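Does Sacking the Manager Work? Final Report, Sports Analytics Project
Stepan Shevchuk and Pylyp Hnatiuk

1. Why we did this

Pylyp supports Drirkatcombe, a soccer club that changes managers the way other clubs change shin pads. Each time it happens he announces that this one will turn things around. Our project began as an attempt to settle that argument with data so we could go back to eating lunch in peace.

The question we wrote in the proposal was: does a club in the Omum League pick up more points per game after replacing its manager in the middle of a season?

2. Data

We used 703 league games, entered by hand from the league's results archive. The archive is a set of scanned programs, and whoever scanned them had a thumb in most of the corners. In those games we found 9 mid-season changes. We left out caretaker spells of two games or fewer, which cost us the short reign at Emell that fans there still talk about.

Stepan typed the first half of the season records and Pylyp typed the second. We then swapped and checked each other's work. Pylyp had given Drirkatcombe a home win over Yimyam that the rest of the world remembers as a draw. It has been corrected.

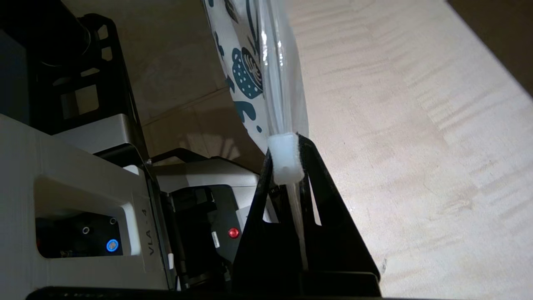 3. Method

For every change we compared points per game in the stretch before the old manager left with the same number of games under the new one. Our advisor pointed out in April that this is unfair. Clubs fire managers at the bottom of a bad run, and bad runs tend to end by themselves. So we went back and looked for clubs that had a similar bad run and kept their manager anyway. This became our comparison group, and it took up every Wednesday evening we had left.

4. Results

Points per game went up after most of the changes. They also went up at most of the clubs that did nothing. When we put the two groups side by side, the difference was too small for us to call it anything, and with only nine cases we would not have trusted a bigger one.

Goals conceded dropped a little more at the clubs with a new manager. Emell accounts for nearly all of that, and Emell also bought a goalkeeper.

5. Problems

The sample is small. We had no way to adjust for injuries or for strength of schedule, and Yimyam played 86 minutes of one match before the floodlights failed. The league let the score stand, so we did too.

Pylyp does not accept the findings as they apply to Drirkatcombe, who have a new manager starting next month.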